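September, late evening

The lids are done! I know how that sounds, but I have been putting off the lid drawer since we moved in, and tonight I finally pulled the whole thing out and dumped it on the table, and I am so pleased with myself that I have to write it down before bed.

It started with soup. I made the big lentil one, the one with too much cumin, and when it came time to put the leftovers away I could not find one lid that fit the one tub I had clean. I tried the tall stack, then the pile behind the colander, then the shelf over the fridge where things go when I am tired. In the end I put a dinner plate on top of the tub and slid it in next to the milk. The plate is still in there. But after that I couldn't sit down. I went back into the kitchen and took the drawer off its rails (it comes off so easily, I had no idea) and tipped it out.

What a heap! I did count, since counting was half the fun: 116 pieces, lids and bottoms together. The two of us live here. I have bought maybe one set in my life, the Nondis ones from when I had the old apartment, and everything else just came in through the door over the years with somebody's rice in it.

I started by sorting by shape, round on the left, square in the middle, long ones on the right, and then went through each group trying lid on tub, lid on tub. The clicking is wonderful. When one that I had given up on finally snapped down on all four corners I said "ha!" out loud to an empty kitchen. The squares took the longest because the Nondis and the Cuvia ones are nearly the same size and will pretend to fit. You press down one corner and the opposite one pops up. I lost a good while to that before I learned to turn them upside down and lay one on the other, rim to rim. If the corners match, they're the same kind, and if one peeks out, they aren't. After that I flew.

The white square lids are my favorites, I've decided. They're plain, they stack flat, they don't have those little flaps on the sides that crack off in the second year. I can write on them with a grease pencil and rub it off with my thumb. I want all of my lids to be white square lids. I could easily go and replace everything tomorrow and I am not going to, because the drawer is full of perfectly good stuff, but I did stand there and think about it.

Almost 30 had no partner at all. I made a pile for those. Some were easy to let go of, like the warped one from the time I left it on the stove rack, and a tiny round one that must have belonged to a salad dressing cup. Others I argued with. There is a long shallow bottom with no lid that is the perfect size for marinating things, and I kept it, and it now lives under the sink holding the sponges and the bottle brush. Also kept: two deep ones for seeds, and one lid with no bottom that I swear is the best spoon rest I've ever owned.

Called Zohreh Kiani in the middle of it to ask if she was missing anything, because I had a strong feeling about a blue one. She was! She has been missing it since her birthday, with the lid, and she also claimed the heavy glass dish, which I truly thought was mine. I've had it so long that I have opinions about what to bake in it. So both of those are in a bag on the doorknob for her. She told me she keeps her lids standing up on their edges in a dish rack, like plates, and I had to hang up and try it that minute.

It's so good. I used the small Flosine rack that has been sitting in the closet, the one that was too short for our dinner plates, and put it right in the drawer. Big lids at the back, small at the front. The round ones roll a little if you open the drawer too hard, so I folded a dish towel and tucked it in along the side. The tubs are nested next to it in three towers. There is room left over! I can see wood at the bottom of that drawer. I opened and closed it more times than I'd like to admit.

Then the washing. Everything had that slightly tacky feel plastic gets, so I ran a sink full of hot water with baking soda and let the lot sit for 40 minutes while I ate soup out of the pot. The tomato stains on the old ones didn't move, and I don't care. The rims were the worst part, all that gunk down in the groove, and an old toothbrush got it out. I dried the lids by hand and laid the last few out on the table to finish, as I ran out of towels.

The table looks lovely cleared off, too. I forget how pale it is under all the mail. I wiped it down with the grain and then once more with a dry cloth, and now I don't want to put anything back on it. Maybe just the fruit bowl. Maybe the Osei catalog goes straight in the recycling and I don't look at it first.

To do: drop the bag at Zohreh's, take the orphans to the plastics bin, find out if the hardware store has a second small rack for the pan covers, because now of course I'm looking at the pan covers. And rescue the plate from the fridge. The soup can have a proper lid.

Writing the one thing I want to remember at the back of the page, where I keep my kitchen notes.

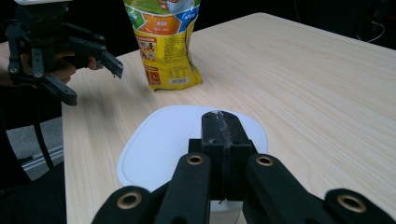 What's the quickest way to tell if two square lids are the same kind?

Turn both upside down and lay one on the other with the rims touching. Matching lids line up at every corner, and with a mismatched pair one corner will stick out past the other.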